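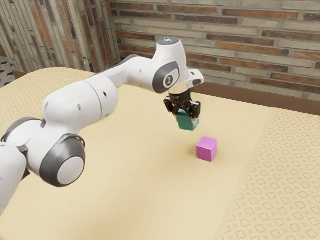
Figure 10.1 Teal cube in the gripper, magenta cube on the table.

Chapter 10
One Block on Another

I put off stacking for most of a winter. Picking up a cube felt like plenty, and the Undorach workshop (a shared space with one good bench and far too many clamps) was cold enough that I wanted short evenings. Then in August I finally sat down and did it properly, first in the simulator and only later with the arm bolted to the bench.

So that's how we'll do it too! You already have the table, the brick walls and the arm from Chapter 9. Load them up again, add two cubes, and leave everything else alone for now. We want the teal one to end up on the magenta one, which sounds like a job for a toddler until you write down what the arm has to know: where each cube is, which way each one is turned, how high to lift, and when to let go.

The turning part is what got me. My first script knew the center of each cube and nothing about its angle, and I burned through 235 runs before I thought to look at the thing from overhead. Seen that way, a cube is just a colored patch with some straight edges, and if you can find one long edge and one corner, you have your angle. Watch out for glare, though. A shiny top can wash out nearly to white on one side, and a color filter set too tight will throw that part away.
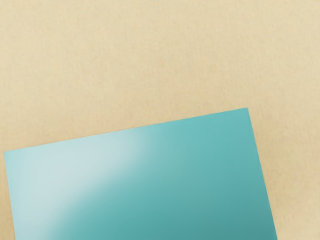
Seon-mi Min read a draft of this page and asked why I didn't just have the simulator hand over the exact angle, seeing as it knows it to the last decimal. Fair point, and for your first few runs, go ahead and do that. I did. But the bench won't hand you anything, so by Exercise 4 we switch to finding the edge ourselves — it's maybe a page of code.

After that comes the lowering, and I'd like you to go slower than feels necessary. Stop with the upper cube just over the lower one, check the sides against each other, then come down. Keep the fingers shut until you've checked again. My own script pauses for 800 milliseconds there, and I've never regretted it. 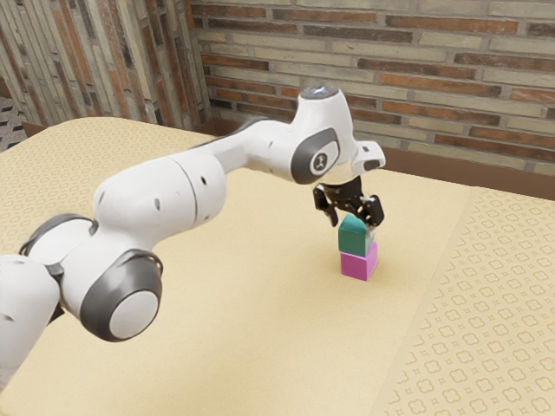 Figure 10.3 Teal over magenta, fingers still on the upper cube.

Before you start, save a copy of your Chapter 9 project under a new name. Exercise 1 changes the gripper settings, and you'll want the old ones back in Chapter 11.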